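Can a Machine Clear the Kitchen Counter Yet? Ullent Opens Its Practice Kitchens to Everyone

2/21/20 – Ullent, the small company behind the Clania household chore project, is opening its library of simulated kitchens to schools, hobbyists and anyone else who has ever looked at a messy counter and wished somebody else would deal with it.
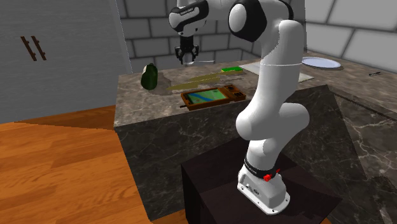

The question we hear most often, from neighbors and investors alike, is when a machine will be able to do the housework. Our answer is a friendly "not quite yet," and we would like people to see for themselves how far along things are. The library holds 150 kitchens, each with its own layout and its own clutter, and between them they offer 1000 small chores to try – putting a bottle away, stacking a plate, gathering up the odds and ends that pile up in any home where people cook and eat and get called to the phone halfway through.

Of those chores, our own software now finishes 700 on a first attempt. We are proud of that number, and we also know very well that a simulated kitchen is a forgiving place to work! Thin things and small things still give us the most trouble, and a crowded counter is harder than a tidy one.

"My mother asks me every holiday whether it can do the dishes," said Gaetano Gentile, founder of Ullent. "I tell her it can put some of them away, on a good day, in a kitchen that lives inside a computer. She says to call her when it can do the pans."

Narendra Tiwari, who leads the Clania project, said the team hopes to hear from people who know real kitchens well. "We'd love cooks, grandparents, café owners, anybody, to tell us which chores we left out," he said.

The kitchens are free for classroom and home use. Shop-floor workbenches, built with our partner Zevov, will be added later, and requests for particular chores can be sent in through the Clania project page.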